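Giving an Old Desktop a Good Cleaning

My father-in-law kept a desktop tower under his desk for years, right beside the radiator and the dog's bed, and you can imagine what was inside when we finally opened it! Since then I've become the person in the family who gets handed the noisy old computers, and I've picked up a few habits along the way that I'm happy to pass on.

Before you open anything

Shut the computer down properly, pull the power cord out of the wall, and then hold the power button in for 15 seconds. Take a picture of the back with your phone so you know where every cable goes (I once spent a whole evening hunting for the right speaker jack). Touch bare metal on the case before you reach in, and again every time you come back from making coffee.

Lay the tower on its side at a height that's kind to your back. The kitchen table is fine if you put down an old cotton sheet first - not a fleece blanket, please, they're full of static. Have a good lamp close by and a muffin tin for the screws, one cup for each spot they came from.

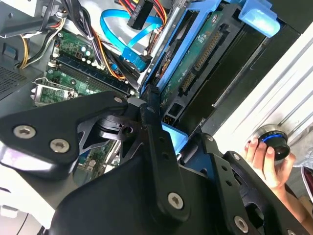

Getting the dust out

Start with a soft, dry paintbrush, the two-inch kind, and work from the top of the case down. Hold the fan blades still with a finger while you brush them. After that, short puffs of canned air, with the can upright the whole time. If you tip it, you'll get a cold wet spray, and then you have to sit and wait for everything to dry. My friend Geeta Dhillon does all of this out on the back porch in September, when it's mild and the pollen has settled down, and I've come around to her way of thinking.

Leave the power supply closed up. Brush the vents from outside and let it be. The memory sticks can stay where they are, too, unless the computer has been acting up. If it has, press the latch, lift them out by the edges, and push them back in until they click.
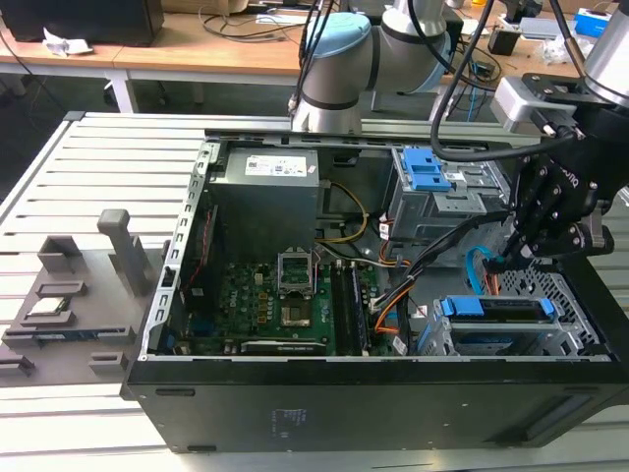

A Dell tower on its side with the panel off and the processor socket open.

If you do have the processor out, please don't brush or wipe the socket. Those contacts bend if you so much as look at them crossly, so close the frame back over it and do your dusting elsewhere.

Closing up

Check the muffin tin for leftover screws, slide the panel on, and plug everything back in using your phone picture. I like to go over the outside with a barely damp cloth and a drop of dish soap, and I vacuum the floor where the tower stands before it goes back. Mine now sits on 3 scraps of pine board to keep it up off the carpet, and I give it a quick brushing every spring and fall.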